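Household notes, Skiton workshop group. Revised November 2021.

# Floor-level work with a small robot arm: house rules

These rules cover small arms used at home for handling light objects on the floor or on a low table. They apply to hobby arms with a reach of 439 mm or less and a payload that a child could lift with one finger. Anything larger belongs behind a fence and is outside the scope of this page.

## 1. The floor

Pick the flattest area available. Wood block floors and stone tile rarely meet at the same height, and a step of a millimeter or two is enough to rock a plastic tray when the arm pushes down on it. Check with a steel rule on edge. If the work has to sit across a joint, test all four corners by hand before each session.

Clean the floor with a dry cloth, then a barely damp one, and let it dry before taping. Wax stops most tapes from holding. On oiled or waxed parquet, try the tape in a corner first and leave it overnight.

## 2. Tape

- Mark positions with tape, never with pencil or chalk.
- Matte tape is preferred. Clear packing tape reflects overhead lamps and gives the camera bright patches where edges should be.
- Press the tape down with a spoon back or a rubber roller.
- Lift it at a low angle, slowly, along the grain.
- Do not leave packing tape on finished wood longer than 10 days. Holloway's old rule was a month, and two boards in the hallway still show it.

Remove scraps of film and backing paper as they come off. They drift under the work and are picked up by suction grippers.

## 3. Light

Set the lamps before setting the work. Glare on glossy cards and printed plastic is the most common cause of a missed pick, and moving the lamp 30 degrees off the camera axis cures most of it. A curtain does the rest. Recheck after sunset if the session runs long, as the camera exposure will shift when the window goes dark.

Cardboard makes a good shade if it is fixed at two points. A sheet leaned against a chair will slide.

## 4. Practice objects

Board games with hinged or slotted parts are suitable for practice. The parts are light, the spacing is regular, and a mistake costs very little. Rules for using them:

1. Write down the starting state before the first move: which cards are up, which are down, which have been taken out.
2. Change one thing per run.
3. Keep removed pieces in a lidded tub off the floor.
4. Do not force a card that binds. Stop, back the arm off, and free it by hand with the motors disabled.
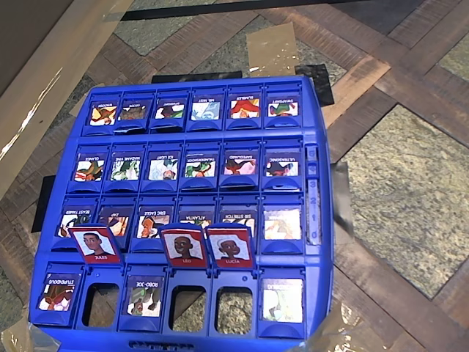 The force limit matters more than the speed limit at this stage. Thin hinge pins on molded plastic will whiten and then crack with repeated side load. Set the limit at the lowest value that still completes the move, run ten moves, and inspect the pins under a lamp. Grigoris Panagiotou keeps a log of cracked parts against force settings, and it is worth copying - the sheet is in the Mendham binder, behind the wiring notes.

Upright cards should be approached from the front and square to the face. An approach from the side catches the neighboring card when two stand close together. Where there is no room for the fingers, lower the neighbor first.

## 5. People and pets

- One person is in charge of the stop button and does nothing else.
- No reaching into the work area while the motors are live, including to straighten a piece.
- Kneel outside the reach circle. Mark the circle with tape and add a hand's width.
- Tie back hair and cords. Remove lanyards.
- Shut the door if there is a dog or cat in the house.

Test the stop button at the start of every session with the arm moving. Pressing it on a parked arm proves only that it clicks.

## 6. Power and cables

Run cables along the wall side and tape them flat every 41 cm. Use a switched outlet strip with its own breaker, placed where it can be reached from standing. The Huvwood supply unit gets warm at full load and needs open air on all sides, so keep it off rugs.

## 7. Closing down

Park the arm, disable the motors, then switch off at the strip, in that order. Some arms drop when power is lost, so hold the forearm if the brake is not known to work. Count small parts back into the tub and enter the number in the log.

Log sheets are numbered from 1170 onward in the new book. Roscoe Iwasaki has the old one and will check any entry against it on request.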